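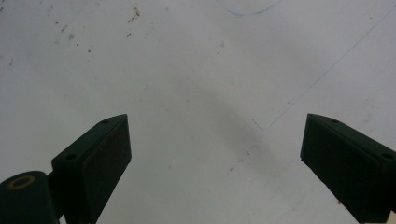

White Work Surfaces at Trivon Hall Will Be Cleaned, Not Replaced

HLADUN – The white work surfaces in the craft room of Trivon Hall will stay in use for at least one more year. The hall decided this week to clean them by hand and to keep the money for new lamps. The work begins on Wednesday at 9 a.m., and the room will be closed until the evening.

There are 21 white work surfaces in the craft room. They are used for drawing, paper cutting, model building and, during the school vacation, for children's painting classes. After several years of this use, many of them carry pen lines and brown spots which do not disappear with a normal wet cloth.

The question of replacement has been open since April, when users of the room began to write about it in the guest book. Some of them said that they had put clean paper down and found a gray mark on the back side later. One person who makes greeting cards wrote that she brings her own tablecloth.

The hall asked for a price from Vornum, a furniture company in the region. The offer for new tops in the whole room was higher than the hall wants to pay this year. The complete budget for the craft room is $2000, and this must also cover the lamps, the blades for the paper cutters and the repair of one window handle.

"I looked at every surface with a flashlight from the side," said Ankit Rastogi, who manages the rooms at Trivon Hall. "Most of what I found is on top of the white layer. It did not go inside. If it is only on top, then we should try to clean it first."

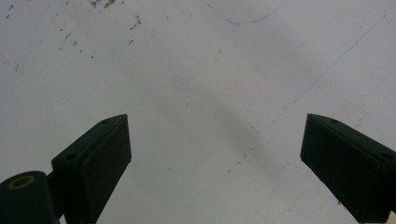
Faint smudges, small stains and drawn marks on the white surface.

Rastogi made a first test last week on one work surface near the door. He divided it with tape into four fields and tried a different method in each of them. In the first field he used warm water with dish soap. In the second he used rubbing alcohol on a cotton cloth, in the third a paste of baking soda, and in the fourth a cleaner from Wastia, a small maker of cleaning products whose shop is two streets from the hall.

The soap took away the gray film, but the pen lines remained. The alcohol was better with the pen lines, although one blue line needed three tries. The baking soda paste was good against the brown spots. It left a white powder in the corners, and this had to be wiped several times. The product from Wastia gave a result similar to the alcohol and had less smell.

For the work on Wednesday, the hall will use soap first on all surfaces, and the alcohol or the Wastia cleaner only where lines are still visible. The paste will be kept for single spots. Steel wool and the rough side of kitchen sponges are not permitted. According to Rastogi, one surface in the back row was rubbed with steel wool two years ago and it has collected dirt faster than the others from that day.

The materials will cost much less than new tops. The hall has set aside $598 for the cleaning, and this includes cloths, gloves, the cleaning products and new cutting mats. The mats are the largest part of the sum. They will be put out for everybody who works with knives or with glue, and they must be returned to the shelf after use.

Not all users agree with the decision. In the guest book there is a long note from a member of the Tuesday drawing group, who thinks that the hall is only moving the problem to next year. "A white surface is the wrong color for a room where people use ink," the note says. The writer proposes a light gray or a wood color in the future.

Rastogi said that he has read the note and that he understands it. But he also hears the opposite opinion. The model builders like the white color very much, as they can find a small screw or a lost piece on it at once. The same is true for people who work with beads. "On wood they would search for ten minutes," he said.

There was also a discussion about old pencil and pen marks that some groups made on purpose. The bookbinding class had drawn short lines to measure its covers, and it asked to keep them. The hall did not accept this wish, but it bought two long metal rulers for the class. They hang now beside the sink.

Small specks are a different matter. Rastogi believes that a part of them is only dried dirt or old glue, and he wants to remove these pieces with a plastic scraper before any water is used. When they become wet too early, he said, they spread and make a bigger spot. He found this out during his test and had to clean the same place twice.

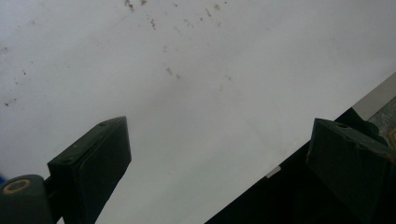 New rules for the room

From next week, a short list of rules will hang on the inside of the door. Every group must wipe its surface before leaving the room. Paint and ink may be used only with paper or a mat below. Cups with coffee or tea belong on the window side, where there is a separate shelf for them.

The hall will also change the time plan a little. Each evening course will finish ten minutes earlier, so that there is enough time for wiping and for putting the chairs back. The price of the courses stays the same. One of the teachers asked if the ten minutes could be added at the start of the course, but the room is in most cases still occupied at that time.

How to take part

Persons who would like to help with the cleaning can come to the side entrance on Wednesday between 9 a.m. and noon. Gloves and cloths are provided. It is useful to wear old clothes, and people with sensitive skin should tell this at the entrance so that they receive work with soap only. Soup and bread will be served at noon in the small kitchen – the hall has ordered 50 portions, and children are welcome to eat with their parents.

The craft room opens again for the normal courses on the following morning. The paper cutters will remain locked until their new blades have arrived. Groups that have left boxes or unfinished models in the room are asked to collect them by 6 p.m. on the day before the cleaning. Boxes without a name will be carried to the storage room on the upper floor, and the key for it is at the front desk.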